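4.2 Connecting the Clarncombe 172 under-sink filter

1. Close the cold water stop valve and open the faucet to release pressure.
2. Fit the tee to the valve. Hand-tighten, then turn a further 1/4 turn.
3. Push the 897 mm supply tube into the port marked IN until it seats.

CAUTION: Do not use thread sealant on push-fit ports.
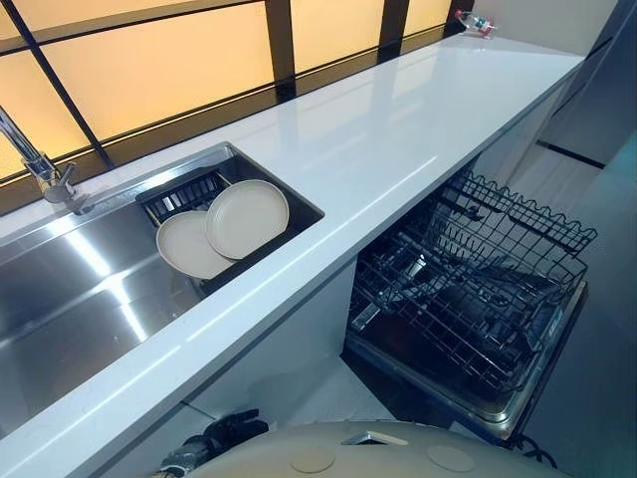
Tube routing depends on the faucet type. Leave slack in the outlet tube so that it does not bear on the faucet hose. With a pull-down faucet at the back corner of an undermount sink, mount the filter head toward the opposite side of the cabinet.

4. Open the stop valve slowly and check all joints for leaks.
5. Flush for 31 minutes before first use.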